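Home | About | Programs | Careers | News | Contact

Category: Current Vacancies / Student and Residential Services

Residence Life Coordinator, Druridthorpe College

Druridthorpe College invites applications for the position of Residence Life Coordinator. The appointment is full time, 40 hours per week, and is based at Patwary Hall, the larger of the College's two undergraduate residences. The successful candidate will be expected to take up the position in October.

The College enrolls 2,169 students, most of whom spend at least their first year in College housing. Patwary Hall opened as a women's residence and now accommodates students from all programs. A renovation of the upper floors was finished last summer, and the building now has a shared kitchen on each floor, a quiet study room and a laundry that is open at all hours.

The Coordinator reports to the Director of Student and Residential Services, Kamrul Siddiqui, and supervises a team of 20 student resident assistants. The position carries responsibility for the daily life of the residence, including room assignments, move-in and move-out, the resolution of roommate disputes, and the first response to concerns about student welfare. The Coordinator also takes part in the on-call rotation, which is shared among professional staff and covers evenings, weekends and College holidays. 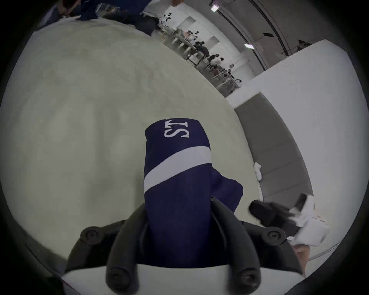
Principal duties include the following:

- Recruiting, training and evaluating resident assistants, and holding a weekly staff meeting during the semester
- Preparing the residence calendar and managing the activities budget
- Conducting room inspections and reporting maintenance needs to Facilities
- Meeting with students who have been referred under the Code of Residence Conduct
- Keeping accurate records in Skuko, the College's housing database
- Serving as liaison to the Rullon Learning Center for students on academic probation

The Coordinator will live in a furnished two-bedroom apartment on the ground floor of Patwary Hall. Utilities, internet service and a campus parking permit are provided. A meal plan is included while classes are in session. Partners and dependent children may share the apartment, and one cat is permitted – dogs are not, with the exception of service animals.

Applicants must hold a bachelor's degree and have at least two years of experience in student housing, student affairs or a related field. Experience supervising student employees is required. A master's degree in higher education or counseling is preferred. Familiarity with Skuko is helpful, but training will be given. The College will conduct a background check before any offer is confirmed.

To apply, please send a cover letter, a current resume and the names of three references to the Office of Human Resources, quoting reference number 56. The cover letter should describe the applicant's approach to working with first-year students and should not exceed two pages. Incomplete applications will not be reviewed. References will be contacted only for finalists – applicants will be notified before this is done.

Finalists will be invited to campus for a full-day visit, beginning at 9:00 a.m., which includes a tour of both residences, lunch with resident assistants and an interview with the Director. Reasonable travel costs will be reimbursed. Questions about the duties of the position may be addressed to Mr. Siddiqui through the main office of Student and Residential Services.

Druridthorpe College is an equal opportunity employer. Applicants who need an accommodation at any stage of the process should contact the Office of Human Resources.

Shares: 14 | Comments: 0

Previous vacancy | Next vacancy | Back to all vacancies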